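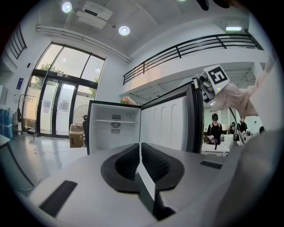
Small fridge with the door open, pink flowers on top.

Gratley Record Clearing Kit, paper edition: review

Posted Nov 27, 2024

Quick one before the holiday. I've had the Gratley kit since June and three people have emailed asking if it's worth the money, so, answer first: yes if you have one old case in one county. No if you have a mess. I had a bit of both.

What you get. A binder, 246 pages, tabs down the side. A pack of blank forms, two of each. Envelopes, already sized for the court's mail slot, nice touch. A fold-out chart with all the waiting periods on it. A login for the online part, printed on a card that I lost in a week (they'll email you a new one, took a day).

My situation, so you know where I'm coming from. A misdemeanor from when I was 22, plea, probation, done early. Plus an arrest two years later that was dropped and never went anywhere. Both in Cindham. Both still popping up every time I applied for an apartment. The dropped one bothered me more than the conviction, to be frank. You explain it and explain it and the leasing office still has that face on.

Setup. First section of the binder is called Get Your Own Record and you should do it even if you think you know what's on there. I thought I knew. My dropped case was listed as open. Open! For eleven years. The kit has a one page letter for exactly that, asking the clerk to fix the disposition, and it worked the first time I sent it. That page alone saved me a lawyer's consult. If the rest of the binder was blank I'd still be okay with what I paid.

The eligibility part. This is where most people will spend their time. It's a long series of yes/no steps with page jumps, go to 41, go to 58, go back to 12. Kind of like those kids adventure books. Slow. I messed it up once by answering for the charge I was arrested on when it wanted the charge I pled to, and it sent me off into the felony pages for half an evening. There is a warning about that mix-up. It's on page 60. Should be on page 1.

Once you're through it though, the answer is clear. It tells you which form, which version, what to attach. Plain words. They say "the judge can say no even if you qualify" right up front and in big type, and I respected that. Sakaver, which I tried last year, never said it anywhere I could find.

The forms. Good paper, clean print. Two blanks of each is stingy. I ruined one of the petition forms in the first five minutes by writing the case number in the date box, and then I was scared of the second one. Photocopy them before you touch them with a pen. The filled-in samples are great, every box has a little number and a note across from it. Only the sample for the fee waiver is out of date, the Cindham clerk wants the newer form with the household section on the back. Mine got kicked back for that. Two weeks gone. I wrote to Gratley and got a real reply and a PDF of the right one, but the binder still has the old one as far as I know.

The money. Kit was cheaper then one hour with anybody who has an office downtown. On top of that you've got the filing fee (or waiver), the fingerprint fee, and certified copies. Get more certified copies than you think. I got two, needed four.

Service. The part where you have to send copies to the prosecutor's office and prove you did. I was dreading it. Kit walks you through it fine. Certificate of mailing, keep the receipt, staple it to the green sheet. I liked the green sheet. Everything goes on the green sheet.

The hearing chapter. Short. Too short! Nine pages and two of them are about parking and what to wear. What I wanted was what the judge is likely to ask. I got asked what I'd been doing since, why now, and whether I still owed anything. The kit covers the last one and kind of waves at the other two. I'd suggest sitting in on somebody else's hearing first if your court lets you, mine did, it's just a hallway and a bench and then you walk in. Calmed me down a lot more than the chapter.

Reminders. The kit comes with six months of Ding, the text reminder thing. You put in your court date and it bugs you. It bugged me at 6 am, but it bugged me, and I had the date wrong in my own calendar so, credit where due. You can change the hour in settings. It doesn't pull from the court's system, you type the date in yourself, so if the court moves it Ding won't know. Call the clerk the day before anyway.

Online part. Skip it. It's the binder, scanned, and the search doesn't work on my phone. The form filler is okay on a laptop but it timed out on me twice and lost my answers both times. Paper's better. 1,393 ratings on their site and the grumpy ones are nearly all about this.

Versus Sakaver. Sakaver is all online and a lot prettier. You answer questions, it spits out the papers. Faster for sure. But it only did the conviction, wouldn't touch the dropped arrest, and charged per petition. It also wanted a bunch of stuff I didn't feel like handing over, employer, income, email of a "support person". If you hate paper and have one simple case maybe go that way. For me Gratley by a mile.

Who should not buy this. Cases in more than one county. Anything federal, kit says so itself. Anything where you're not a citizen, please go talk to a real lawyer, the binder gives that one paragraph and the paragraph says the same. And if there's a free clinic near you, try them first and bring the binder along if you already have it. Cindham's runs on a wait list that was past spring when I called, so I didn't.

Result. Conviction sealed. Arrest record fixed and then sealed too. Start to finish a bit under five months, including the two weeks I lost on the waiver. The private background check sites took longer, and there's a decent template letter for those in the back, tab 9. Send it certified. One site still had me listed after a month and I had to send it again.

Good:
The disposition letter
Samples with numbered notes
Green sheet
Honest about the odds

Bad:
Two blanks of each form, come on
Old fee waiver form
Hearing chapter
The whole online thing

4 out of 5. Would be higher with a third set of blanks and the page 60 warning moved up front.

Comments are open but I'm traveling thru the weekend, so I'll get to them when I'm back. I can't tell you if your case qualifies. Sorry. Ask the clerk for your record first, then we can at least talk about which tab.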